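Your questions about the Plirdale Community Orchard Share

Hello and welcome! I'm Fotini Sotiropoulos, and I look after memberships at the orchard. These are the things people ask me most often, on the phone and over the gate, so I've written the answers down with a bit more room to explain myself.

How does a share work?

You pay once for the season and collect fruit every fortnight from the packing shed. A full share costs $400 and a half share is $61 for each month you'd like it. We have 870 trees, mostly apples and pears, with a row of quinces my father planted and refuses to let anyone prune (he's usually right about them, I'm sorry to say).

When do I need to sign up?

Applications close on 8th October. If you miss it, do write anyway – people move house or change their minds, and I keep a waiting list that moves faster than you'd think.

Can I choose what goes in my box?

Up to a point! You can tell us 2 things you'd sooner not receive, and we'll swap them for whatever is plentiful. We can't promise a particular variety, as the weather has the final say. Last season the Messina pears were very late, and the neighbours at Zisenthorpe had the same trouble with theirs.

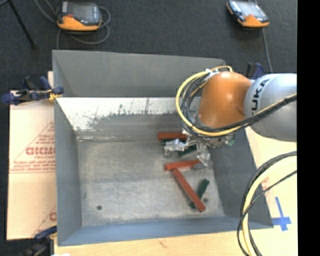
Fruit with a bit of russet or a small mark still goes into the shares, because it tastes every bit as good. Anything properly bruised is set aside for juice, and you're welcome to ask for a bag of it if you make chutney or keep chooks.

Do you deliver?

Only to the Drurketus side of the river, and only for members who can't easily get to us. Please ring first so we can work out the run.

How should I store everything?

Apples like the crisper drawer, away from your leafy greens. Pears are best left on the bench until they give a little near the stem, then moved to the fridge. Quinces will sit happily in a bowl for weeks and make the whole kitchen smell gorgeous.

Can the kids come along?

Of course! We have a family picking day in June for the last of the late apples. Bring gumboots, a hat and something for morning tea, and leave the dog at home, please – the geese don't care for visitors.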